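Gripper comparison moves to the second round

The Kinthorpe automation group has finished the first round of its gripper comparison, Kieran Gilmartin reported on 3/21/20. Two parallel grippers are in the running, the Cronin and the Brineo. Both were tried in simulation on the same arm model, with the same controller settings.

Each gripper was given 469 grasps on long, thin parts. Rods were picked first because the Ristinton line handles more of them than anything else, and they tend to swing when they are held near one end. Surface patterns on the rods and the walls behind them are changed between runs so the wrist camera doesn't get used to one look. 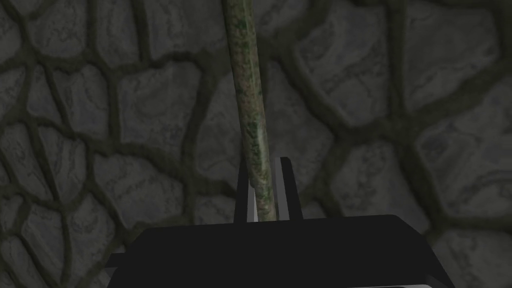
When will the grippers be tried on a real arm?
The Ristinton cell is booked for 20 days in November, and both grippers will be mounted there in turn.

The Cronin held rods straighter at low force. The Brineo closed faster but let more of them tilt, mostly when the fingers met the rod off center. Gilmartin raised the closing force by 30 percent for a repeat set and the tilting dropped, though not to the Cronin's level. He wants to try longer finger pads before drawing anything from that.

Round two adds short pegs and flat plates. Logs from the first round are in the shared folder under job 1102. Anyone with a part they would like included should send the model to Gilmartin, along with its weight.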